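Updated 19th August

# Conness Weather Alert Radio, desk model

Most of what gets sold before a storm is sold by scaring people, and we sell some of it too, so take this page with that in mind. The Conness is a weather alert radio. It sits on a shelf, listens to the public weather channels, and makes a loud noise when a warning goes out for your area. It can't tell you whether to leave. It won't keep your roof on.

We stock it at the Animthorpe store and ship it from there. We carry two alert radios now, this one and the Leung Pocket, and we dropped the rest in April after too many came back with dead charging ports.

## What the box says, and what we think

**"All-hazard protection."** No. It is a receiver. It picks up the warnings that your local transmitter sends out, and if that transmitter loses power or gets knocked down, the radio goes quiet like any other. Keep a second way of hearing warnings, and keep it charged.

**"Pinpoint local alerts."** Partly true. You enter a code for your county and the radio ignores warnings for other counties. A county can be a big place. People in Liltinville, down on the flats by the river, get the same flood alert as people on the ridge who have never had water in the yard. The maker calls that pinpoint. We call it county-wide.

**"Hurricane tested."** We asked the maker what this means and got back a sheet about a drop test and a damp room. Neither of those is a hurricane. The case has no waterproof rating that we could find in the paperwork, so keep it indoors and off the floor.

**"Wakes the heaviest sleeper."** It's loud, we'll give them that. Through a closed door with a box fan running it was still enough to get us up. If someone in the house is hard of hearing, don't count on the sound alone. The back has a jack for a strobe or a pillow shaker, sold separately by other companies, and we haven't tried every one that claims to fit.

## Where to put it

A bedroom is the usual spot, and for once the usual advice is fine. Close to a window helps with reception. Try it in a few places before you settle, with the weather channel playing, and listen for hiss. Metal roofs and foil-backed insulation make things worse, and so does setting it right next to a phone charger.

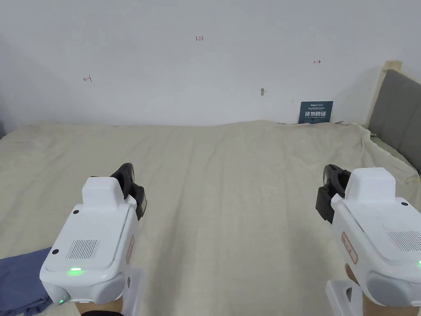
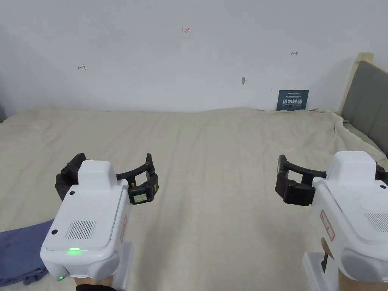
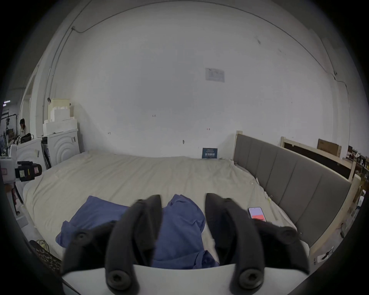

Wherever it ends up, do the setup on a calm day. The county code is entered with three small buttons and a menu that seems to have been designed by someone who never had to use it. Have the manual open. If you get the code wrong the radio will still play the weather channel when you press the bar on top, so it will look as if it's working, and then it will sit silent through your own county's warnings. Write the code on a piece of tape and stick it to the bottom.

## Power

It runs off the wall adapter, with three AA batteries as backup. The batteries aren't included. The box shows a lightning bolt and the words "always on" — that's only so if you put good batteries in and check them now and then.

The maker claims 20 hours of standby on the backup set. We haven't timed it and we wouldn't plan around it. Use alkaline cells. Rechargeables will run it, but the low-battery light comes on early and stays on, and after a week you stop paying attention to it.

There is a hand crank on the side of the deluxe version. We don't stock the deluxe version. A crank is a nice thing to look at in a store, and after a few minutes of turning it your arm hurts and you have a short burst of radio. Spend the difference on batteries.

## Details

- Model: Conness desk, item 2877
- Bands: weather channels, AM, FM
- Alerts: by county code, up to 2 counties stored
- Power: wall adapter, backup on AA batteries
- Sound: single front speaker, earphone jack
- Other: jack for outside antenna
- Case color: gray only
- Warranty: 2 years from the maker, parts only

Read that last line again. Parts only means you pay the shipping both ways, and the maker is slow. If it fails in the first month, bring it to us instead and we'll swap it at the counter.

## Conness or Leung?

The Leung Pocket is smaller and easier to grab if you have to go. Its speaker is weak, though, and it has no county filter at all, so it goes off for everything within range. After the third false start at night most people switch the alert off, and then they own a small FM radio.

For a house, get the Conness. For a car or a go bag, the Leung is all right. If you already have an older alert radio that still picks up the weekly test, keep that one and buy neither.

## Returns

Unused, in the box, with the receipt. We don't take radios back in the week after a named storm has passed through. Too many were bought on the way in and returned on the way out, with the batteries missing.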